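Laundry and Folding Helper Wanted, Part-Time, Haverford

Hi! I run a small wash-and-fold called Nosent out of the back half of a storefront on Cement Street, and I need another pair of hands. If you are the kind of person who finds a warm pile of towels calming, please keep reading. If you hate matching socks, maybe keep reading anyway, because the socks are only a small part of it.

A little about the work. People drop off their laundry in the morning, we wash it, dry it, fold it, and have it bagged by the evening. Most of it is everyday stuff — T-shirts, sheets, kids' pajamas, gym clothes. Then there's the soft stuff, which has sort of become our thing. We get a lot of plush throws, fleece blankets, fuzzy cushions and chunky knits, mostly from folks in the Triltar apartments across the road, where the machines are too small for anything bigger than a bath mat. I love doing these. They take longer and you can't rush them, and I'd like to hire somebody who doesn't mind that.

What you'd be doing

Sorting comes first. Every bag gets opened on the long table and checked before anything goes near water. Pockets, zippers, loose buttons, tissues (so many tissues). Dark knits go in one bin and light fleece in another, and please keep them apart the whole way through, folding included. A black sweater will pick up every speck of pale fluff within reach and then you're standing there with the lint roller for ten minutes.

Next is washing and drying. I'll teach you our settings, so don't worry if you've only ever used the one button at home. Plush goes in cool and comes out early, and then it gets shaken out by hand and hung over the rail to finish. Knits dry flat. Anything with sewn-on trim, like fabric flowers or tassels or pom-poms, goes in a mesh bag, and you look it over again when it comes out.

Then folding, and that's most of the shift. Shirts and towels go fast once you have the rhythm. Big blankets are more of a workout! You fold in half, smooth it, fold in half again, and roll from the short side so it fits in the bag without a fight. I have a way I like it done and I'll show you as many times as you need. I'm left-handed so you may have to flip everything in your head, sorry in advance.

Last thing is bagging and tagging. Each order has a numbered ticket, and the ticket stays pinned to the pile from start to finish. We once sent ticket 588 home with the wrong duvet cover and I still think about it.

Hours and pay

The job is 12 hours a week to start, split over mornings. We open the door at 8 and I'd like you there a few minutes before. Pay is by the hour and I'll tell you the rate on our first phone call, along with how it goes up after the trial month. There's also a $100 bonus when you finish the trial, and your own laundry is free (one bag a week, blankets welcome). If things stay as busy as they've been, the hours could grow in the fall, but I don't want to promise that yet.

What I'm looking for

You don't need experience. I'd like somebody who shows up on time, is careful with other people's things, and can stand for a few hours. You'll be lifting full bags onto the table, and some of them are heavy. If strong scents bother you, we use unscented soap, though I can't control what the clothes smell like when they get to us.

It helps if you notice small stuff. A loose thread on a cuff, a sleeve that's still inside out, one lone glove at the bottom of the bag. You'll also need to be okay with the radio, which I keep on all morning and sing along to, badly.

How to apply

Stop by the shop before noon or drop a note through the mail slot with your name, your phone number, and which mornings you're free. No resume needed. A few lines about any job you've had, or how things get folded at your house, will do just fine. I'd love to have somebody started by the end of April.

If it sounds like a fit, I'll ask you in for a paid try-out hour. We'll sort a bag together, fold for a while, and you can see if you like it. A crumpled black knit and a big pink plush blanket, for instance, would be two separate jobs on our table.

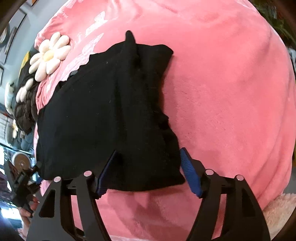
What to bring to your try-out hour

Comfortable shoes, a hair tie if your hair is long, and a water bottle with a lid. Please leave bracelets and rings with sharp edges at home, they snag the knits. Aprons are on the hook by the door, so grab whichever one you like.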